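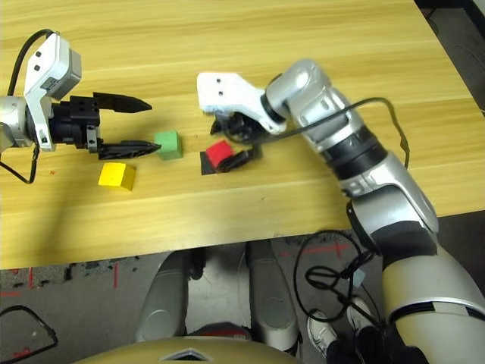
Tanveer Rajput fragt, ob man farbige Holzwürfel auf einer hellen Tischplatte liegen lassen kann oder ob die Farbe irgendwann ins Holz zieht. Bei ihm sei nach einem Nachmittag mit feuchten Spielsachen ein rötlicher Rand geblieben, der mit Spülwasser nicht mehr wegging. Außerdem möchte er wissen, ob eine Unterlage reicht und welche.

Die Frage kommt öfter, deshalb etwas ausführlicher.

Trockene, gut lackierte Würfel färben nicht ab. Probleme machen gebeizte oder nur gewachste Teile, sobald Wasser dazukommt. Auf hellem Holz fallen Rot und Grün stärker auf als Gelb, das im Ton der Platte eher untergeht. Vor dem ersten Gebrauch jede Farbe einzeln prüfen: ein weißes Baumwolltuch anfeuchten, eine Kante kräftig reiben, nachsehen. Bleibt Farbe am Tuch, gehört der Würfel auf eine Unterlage oder muss neu versiegelt werden.

Unterlagen

Ein kleines schwarzes Quadrat unter einem roten Würfel genügt, um die Stelle zu schützen und zugleich einen festen Platz zu markieren. Wer mit Kindern Farben sortiert oder kleine Aufbauaufgaben macht, kommt mit solchen Plättchen gut zurecht. Sie müssen flach aufliegen. Eine hochstehende Ecke reicht, damit der Würfel kippelt.

Wir nehmen für die Werkstatt Zuschnitte aus Wollfilz, für die Küche dünnen Kork. Gummi und weiches PVC bitte nicht dauerhaft auf geölte oder lackierte Flächen legen. Die Weichmacher können in die Oberfläche wandern und hinterlassen matte oder klebrige Flecken, die sich nur durch Abschleifen entfernen lassen. Auch schwarzer Bastelfilz kann abfärben, wenn er nass wird. Den Tuchtest also auch mit der Unterlage machen.

Zuschneiden mit Stahllineal und frischer Klinge, auf einer Schneidematte und nicht auf der Tischplatte. Den Zuschnitt ringsum ein paar Millimeter größer lassen als den Würfel, sonst steht die Kante doch wieder auf dem Holz.

Würfel reinigen

Holzwürfel nicht ins Wasser legen und nicht in die Spülmaschine geben. Das Holz quillt, der Lack reißt an den Kanten, und von dort löst sich die Farbe in Schuppen.

Ein gut ausgewrungenes Tuch mit einem Tropfen Spülmittel reicht für normale Griffspuren. Danach mit klarem Wasser nachwischen, sofort abtrocknen und die Würfel mit Abstand zueinander auf ein Geschirrtuch stellen. Nach einer Stunde einmal auf eine andere Seite drehen. In die Kiste kommen sie am nächsten Tag.

Klebereste mit etwas Speiseöl einweichen, zehn Minuten warten, abreiben, mit Spülmittel nachgehen. Nagellackentferner löst den Würfellack gleich mit.

Abgestoßene Kanten

Kanten mit feinem Papier brechen, bis man nichts Scharfes mehr spürt. Schleifstaub abbürsten, dann mit dem Tuch drüber. Für Spielzeug nur Lack verwenden, der ausdrücklich dafür gekennzeichnet ist (auf der Dose steht dann ein Hinweis auf DIN EN 71-3). Zwei dünne Schichten halten besser als eine dicke. Zwischen den Schichten leicht anschleifen. Auf Nägeln oder Zahnstochern trocknen lassen, dann kleben die Würfel nicht am Zeitungspapier fest.

Die Trockenzeit auf der Dose bezieht sich meist auf Zimmertemperatur. In einer kühlen Garage dauert es deutlich länger. Solange der Würfel noch riecht, bleibt er im Regal.

Helle Tischplatten pflegen

Zuerst klären, was man vor sich hat. Eine Holzmaserung an der Oberfläche kann Massivholz, Furnier oder eine gedruckte Dekorschicht sein. Ein Blick auf die Stirnkante und die Unterseite hilft meistens weiter. Läuft die Maserung von oben über die Kante weiter, spricht das für Massivholz. Ist an der Kante ein aufgeklebter Streifen zu erkennen, nicht schleifen, bevor man die Stärke der Deckschicht kennt.

Dekorplatten brauchen nur Wasser und Spülmittel. Öl bringt dort nichts, es bleibt als Schmierfilm stehen.

Geölte Platten bekommen ein- bis zweimal im Jahr eine dünne Auffrischung. Bei unserem Tisch Skeltum machen wir das im Mai, wenn man die Fenster lange offen lassen kann. Wir nehmen das Hartöl von Karam; aus der Dose mit 200 ml bleibt bei einer Esstischplatte einiges übrig. Mit einem fusselfreien Lappen in Faserrichtung auftragen, zwanzig Minuten einziehen lassen, den Überschuss vollständig abnehmen. Bleiben glänzende Pfützen stehen, werden sie klebrig und ziehen Staub an.

Die Lappen danach ausgebreitet im Freien trocknen oder in ein Glas mit Wasser und Deckel geben. Ölgetränkte Lappen können sich selbst entzünden, wenn sie zusammengeknüllt im Eimer liegen.

Fugen und Stöße

Läuft eine feine Naht über die Platte, sammeln sich dort Krümel und Wischwasser. Mit einer weichen Zahnbürste quer zur Fuge ausbürsten, dann längs absaugen. Nie mit dem Messer auskratzen. Stehendes Wasser gleich abwischen, an einem Stoß quillt das Material zuerst. Ist schon eine Kante hochgekommen, die Stelle einige Tage trocknen lassen und erst dann entscheiden, ob man etwas tun muss. Manches geht von allein zurück.

Kleine Lücken lassen sich mit Hartwachs im passenden Ton füllen. Wir haben die Stangen von Suso aus Vumberg hier, zwei Töne gemischt treffen ein warmes Gelbbraun meist besser als einer. Das Wachs etwas überstehen lassen und mit einer Kunststoffkarte abziehen.

Farbränder entfernen

Jetzt zu dem rötlichen Rand. Auf lackiertem Holz hilft oft ein Schmutzradierer, mit wenig Druck und erst an einer verdeckten Stelle probiert. Er schleift fein und kann glänzende Flächen matt machen. Auf geöltem Holz mit feinem Schleifvlies in Faserrichtung arbeiten, bis der Rand blasser wird, den Staub abnehmen, nachölen. Dabei eine größere Fläche bearbeiten als nur den Fleck, sonst sieht man später den Ausschnitt. Auf Dekor etwas Reinigungsalkohol auf ein Tuch geben und kurz abwischen.

Mit Chlorreiniger nicht ans Holz gehen. Der Rand verschwindet unter Umständen, dafür bleibt ein heller Hof.

Boden unter dem Tisch

Was auf der Platte geschliffen oder geschnitten wird, liegt später unten. Trockene Reste zuerst aufsaugen und danach wischen, auf grauem Boden sieht man dunkle Krümel sofort. Markierungen aus Klebeband nach ein paar Wochen erneuern. Altes Band mit dem Föhn anwärmen und im flachen Winkel langsam abziehen. Bleibt Kleber zurück, gilt dasselbe wie bei den Würfeln: Speiseöl, warten, Spülmittel, und zum Schluss gut trocken reiben, sonst wird es rutschig.

Kabel, die über die Tischkante hängen, vor dem Wischen hochlegen oder mit einer Klemme sichern.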